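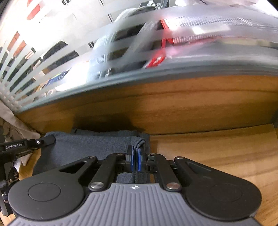
Dressmaking fabric sold from discontinued stock has become an important part of the home sewing trade, and few suppliers have followed it as closely as Bolau, a cloth merchant based in the market town of Serkeveck. The firm buys the remainders of fashion orders and sells them in short lengths to people who sew at home. Its customers generally ask first about prints, although the plain cloths leave the shelves more steadily. A folded piece of dark blue-grey fabric in a shallow wooden compartment may seem modest beside a bold floral, but shades of that kind are requested throughout the year for skirts, work trousers and linings. Bolau carried 297 separate cloths when its winter list closed, and plain colours made up the larger share.

Thandeka Nkosi, who joined the firm as a cutter and now manages its buying, regards the short length as a discipline in its own right. "A customer who has ordered three metres will lay out the pattern as the sheet tells her," she says. "A customer who has two metres will think about it for an evening first." She advises sewers to measure the cloth again when it arrives, to wash it before cutting, and to place the largest pattern pieces before considering the smaller ones. Facings and pocket bags may be taken from a different cloth of similar weight. Many older dresses were made in this way, and the contrast inside a collar is often the part their owners remember.

The difficulty with remainders is that they cannot be reordered. Bolau receives regular letters from customers who have cut a bodice and find themselves short of a sleeve. The firm keeps a sample of every cloth it has sold and will search for a near match on request, though dye lots vary and the result is seldom exact.

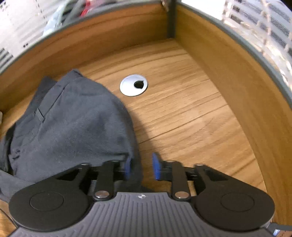 How much extra cloth should be bought when a fabric is unlikely to be available again?

An additional 50 centimetres is sufficient for most dresses in a plain cloth. Large prints, checks and fabrics with a nap need one full pattern repeat on top of that amount.

The same advice appears in the pattern booklets published by Le Roux, whose Zanness shirt dress has been a favourite with Bolau's customers since its release. The first printing of 1000 copies sold out before the end of the season. The pattern has a separate yoke and a four-panel skirt, and its narrow pieces can be fitted around a flaw or a faded fold without great waste. 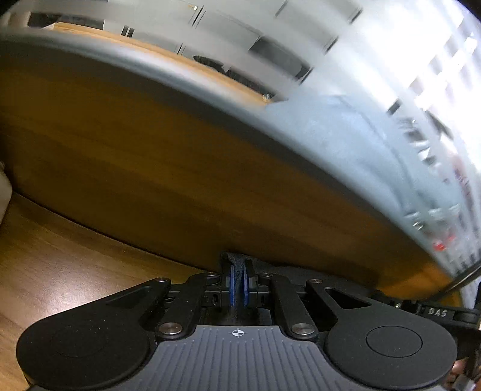

A longer-sleeved version of the dress will follow in January, with revised instructions for the cuff and a wider range of sizes. Ms Nkosi has set aside several brushed cottons for it, among them a rust-coloured twill and a small green check. Lengths will be cut in the order in which requests are received, and swatches may be had by post on payment of a small charge.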